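Looking After Enamel Trays (and Getting the Grey Marks Off)

Of everything in my kitchen cupboards, the white trays get the hardest life. They hold marinating chicken on a Thursday, seedlings in March, and whatever the grandkids are painting the rest of the time. I've had readers write in wanting to know how to keep theirs from going dull and scratchy-looking, so I've gathered up everything I do, plus a few things I learned the slow way.

First, work out what you've got. White trays come in enamel, melamine, glazed ceramic and plain plastic, and they don't all want the same treatment. A magnet from the fridge door is the quickest test for enamel on steel, as it'll grab on through the coating. If it slides off, treat the tray as one of the softer ones and keep it well away from the oven until you've found some markings on the bottom. 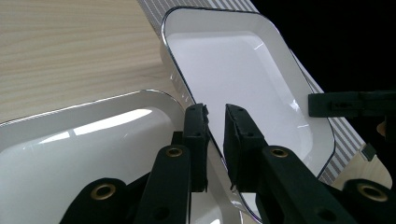 For everyday washing, warm water and a squirt of ordinary dish liquid will do nearly everything. Let a hot tray cool down on the stovetop before it goes anywhere near the sink, because enamel doesn't like a sudden change and can craze or chip (I lost a lovely old pie dish that way, and I still think of it every time I make rhubarb). Use a soft cloth or the yellow side of the sponge. Steel wool takes the shine off, and once the shine has gone, beetroot and turmeric and tea all move in and make themselves at home.

Now, those grey marks. Most people take them for scratches, and most of the time they're a little bit of metal left behind by a fork or a whisk, sitting on top of the glaze. Make a paste of three parts bicarb to one part water, thick enough that it stays put, and rub it on in small circles with a damp cloth. Leave it while you have your cuppa, then rinse. My neighbour Signe Kragh swears by cream of tartar in place of the bicarb, and I'll admit hers come up beautifully, but bicarb is cheaper and I buy it by the big box.

For burnt-on sugar or roasting juices:

Fill the tray with hot water from the tap, add a heaped spoonful of bicarb and leave it overnight.
In the morning, push the softened bits off with a wooden spoon or a plastic scraper.
If there's still a brown shadow, do it all again. Two gentle goes are kinder than one fierce one.

Coloured stains (curry, berries, food dye from birthday icing) will often fade if you lay a paper towel soaked in white vinegar over them for a few minutes. Don't wander off and forget it, though! Vinegar left sitting too long can dull an enamel surface for good.
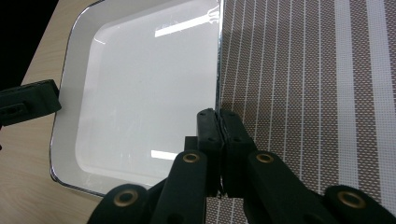
Rims are where the trouble starts. If an enamel rim chips down to the steel it will rust, so dry round the edge with a tea towel every single time and don't leave it to drip in the rack. A chipped tray can retire to the shed or the potting bench, where it'll give you years more service, but I wouldn't serve food from one if the chip is on the inside.

For storage, stand trays on their sides if you have the room. If you must stack them, slip something soft between each pair. I cut up an old flannelette sheet for this, and Signe uses paper towel, and either is a good deal better than nothing. A cheap wire file holder from the office supply shop makes a very decent tray rack, too.

One last bit about buying second-hand. Hold the tray up to the window and tilt it slowly so the light runs across the surface, and you'll spot hairline cracks you'd never have noticed flat on the table. Run a fingertip round the rim as well, gently, and have a good look underneath for rust before you hand over your money.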